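Looking After Drill Bits and Taps in a Small Shop

2 min read

Most broken taps come from a hole that is too small or a tap that went in crooked. Check the drill size against the chart before you start. Put a center punch mark on the work and clamp it down, even for one hole.

Run the tap in half a turn, then back a quarter turn to break the chip. Use cutting oil on steel. Brass can usually be tapped dry. In a blind hole, take the tap out every few turns and clear the chips.
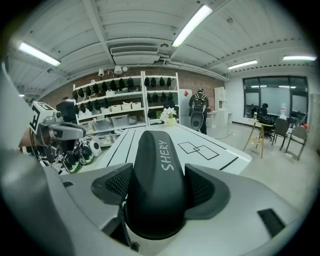 Wipe bits and taps with a lightly oiled rag before they go back in the rack. Loose storage in a drawer chips the edges. I keep mine in a Hollmann block with the sizes written on masking tape, and I redo the tape every November.

When you sharpen a twist drill by hand, keep both lips the same length. If one is longer, the hole comes out oversize. Dip the bit in water often so the edge does not turn blue. Bits under 1/8 inch are not worth the time, so buy spares.

Squealing usually means the speed is too high or the bit is dull. Drop the speed first. If it still squeals, sharpen the bit.

Kai Diekmann, Vutska Workshop Notes | Contact | Back to top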